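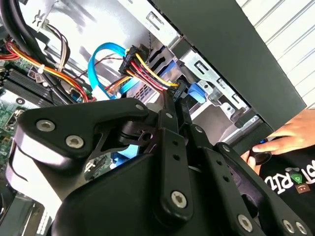

Is the Jaketti gripper worth it for cable work on old desktops?

Posted in Small Automation, tagged: grippers, e-waste, teardown, wrist camera

We take in used office desktops, pull the drives, and sell what's left for parts or scrap. It's a small shop and the volume goes up and down, but in September we had 63 towers come in on one truck and it took the bench most of two weeks. I've been looking at putting an arm on the boring part of the job, meaning unplug the SATA power and data from each drive, release the latch, pull the drive, next tower.

Prostberg sells a bundle they call the Jaketti kit. It's a two-finger linkage gripper, a small camera that mounts at the wrist, a handheld controller for driving it by hand, and their software for recording what you do and playing it back. They say it fits most of the common light arms. They offer it for sale or on a three-month rental, and the rental can be put toward the purchase.

What I want to know from people who have used one:

Can it get hold of a SATA power plug inside a normal tower with the wires still bundled up? The demo I sat through used a bare drive clamped to a table, and that tells me nothing.

Is the playback any use when every tower is a different model?

Is the paid setup visit worth having? It's done by an outfit called Zastden and costs extra.

I don't need it to be fast. If it can run while we do other work, slow is fine. I do need it not to tear up motherboards, because the boards are a good part of what we sell.

Thanks.

Prostberg_skeptic

Bought one, sent it back. Too wide for inside a case. Get a person with a nut driver.

jacobs_bench

We've had the kit at Jacobs for 11 months on teardown and some test work, so I'll go through your points.

Getting hold of the plug: yes, with conditions. The body of the gripper is bulky compared to the tips, and in a tower it's the linkages that give you trouble before the fingers do. Lay the tower on its side with the panel off and come in from above. If you leave it standing and come in from the side you'll run into the drive cage on almost everything. The black power plugs are easy enough to grip across the narrow sides. Data plugs are harder. The ones with a metal clip have to be squeezed while you pull, and the stock fingers are too flat to do that well. We put a strip of thin rubber on each finger and that helped. Prostberg sells a narrow fingertip set, and I'd order it with the kit.

Bundled wires: cut the cable ties first, by hand. That takes a few seconds a tower and gives you slack. With the ties on, you pull one plug and the whole harness comes with it, and that's how you bend a header or pop a fan lead off the board.

Force: there's a grip limit and a pull limit in the software. They ship set too high for this. Turn the pull limit down until it fails on a tight plug, then go up one step. When it hits the limit it stops and holds, and you can take over with the controller. We have cracked two plug housings and lost no boards so far.

Playback: only good for repeats. If you have a pallet of the same model, record one and it will do the rest with a bit of correction. For mixed towers we drive it by hand with the controller, and then you aren't saving labor, you're just doing it sitting down. There is a newer mode where you give it a lot of recordings and it tries to work out the motion from the wrist camera. We gave it everything we had. It gets to the right plug more often than not and pulls it less often than that. I would not leave it alone with a stack of boards I wanted to sell.

The camera is decent but the gripper takes up a lot of the view, and shiny case panels wash it out. Put a sheet of something dull over the lamp or move the lamp. Expect to spend some time on that.

The controller battery gets us through a shift, barely. Charge it every night. The light on it shows whether it's connected, but that is no promise the arm is listening, so check on the screen before you move anything near a board.

Setup visit: skip it if you have somebody who can mount an arm square and follow a manual. Zastden did ours on a Friday, in and out by lunch, and the only part we couldn't have done was the camera calibration. That's now in the software as a guided step.

For your shop I'd rent for the three months and time it against your bench on one batch of matching towers. If most of what you get is mixed, I don't think it pays.

tower_stacker

Agree with most of the above but I'd say the setup visit is worth it if this is your first arm. We did ours alone and had the wrist mount on a little crooked, and spent 13 days blaming the software.

Also, the drive latches. Some are colored plastic tabs you press, some slide, some are just screws. The gripper can press a tab fine. Sliding ones it can do if the tab stands up enough to push against. Screws, forget it, you need a second tool and the kit has no changer. Sort your towers by latch type before they go to the arm. It made more difference for us than anything in the settings.

Ask Prostberg whether the rental includes the narrow fingertips. Ours didn't, and they were back-ordered when we asked.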